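Arnico Tableware Hire
Frequently asked questions: dessert bowls, ice bowls and trays

What comes in a dessert station set?
Each set has 14 small bowls, 2 large bowls for ice, one ice scoop and one serving tray. You can add extra small bowls in any number. Spoons, napkins and table linens are on separate lists and are not part of the set.

Can I choose the colors?
Yes. The Vukley range comes in mint green, dusty pink and off-white. Most customers order the small bowls in one color and the ice bowls in another, which makes it easier for guests to see which is which. If you want a mix of colors within the small bowls, write it in the notes box on the order form. We can't promise an even split in June, when most of the stock is out.

How many bowls should I order?
Order one per guest plus a few spares if you are serving a single dessert. If you are serving two courses in the same bowls, either double the number or plan time to wash up in between. The largest single order we can fill in one color is 300.

How should I set out the bowls?
Stack them on the tray near the front of the table and keep the ice behind them. Two or three bowls to a stack is enough. Taller stacks are harder to take from, and guests tend to pull the whole stack toward them. Pick up each bowl by the rim and lift it straight up before moving it sideways.

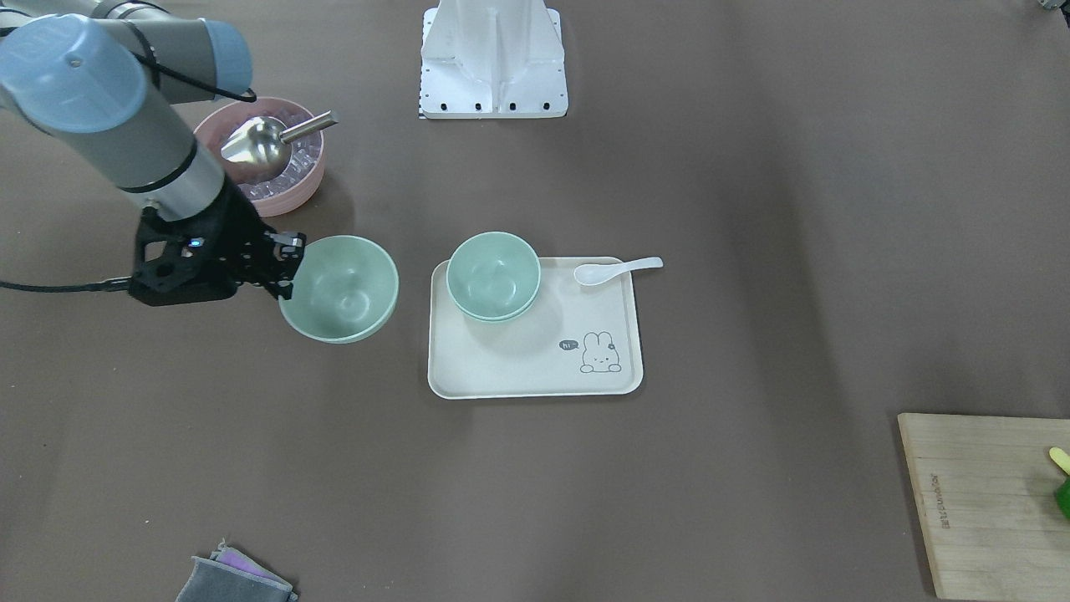 Mint-green bowls with an off-white tray, and ice in a dusty-pink bowl with a steel scoop.

Do the bowls slide on the tray?
They can if the tray is wet. Wipe it dry before you stack anything on it, and again if ice gets spilled. The tray has a low raised rim, but it is not meant to stop a bowl that is pushed. For outdoor tables, put a damp cloth under the tray to keep it from shifting.

How much ice does the large bowl hold?
Enough to chill drinks for one small table. For a longer event, keep a bag in a cooler and top up the bowl as it melts. Pour off the water first – a bowl that is half water will melt new cubes quickly.

Can the scoop stay in the ice?
Yes, as long as the handle sits above the rim where people can reach it without touching the cubes. Some venues ask for the scoop to be kept in a separate holder. Check with yours before the event. We have holders at no extra charge, but you need to ask for one when you order.

Can I use the small bowls for hot food?
They are fine for warm puddings and soup. Don't put them in an oven or on a burner, and don't pour boiling liquid into a bowl that has just held ice.

Do I have to wash everything before I return it?
No. Scrape out leftovers, empty the ice bowls and put everything back in the crates it came in. Place one of the paper sheets from the crate between bowls. Washing is included in the hire price. If bowls come back with candle wax or glue on them, there is a cleaning fee.

What happens if something breaks?
Tell us when you return the order. Small bowls are charged at the replacement price on your invoice. We don't charge for light scratches on the tray or scoop.

Where do I pick up and drop off?
Orders can be collected from our Quan counter or the Dasivari depot. Please return them to the same place. The Dasivari depot takes returns until 4 p.m.; the Quan counter is open until 6 p.m.

Can I keep the set an extra day?
Usually, if the next customer doesn't need it. Call before the return time. The extra day costs $13 per set.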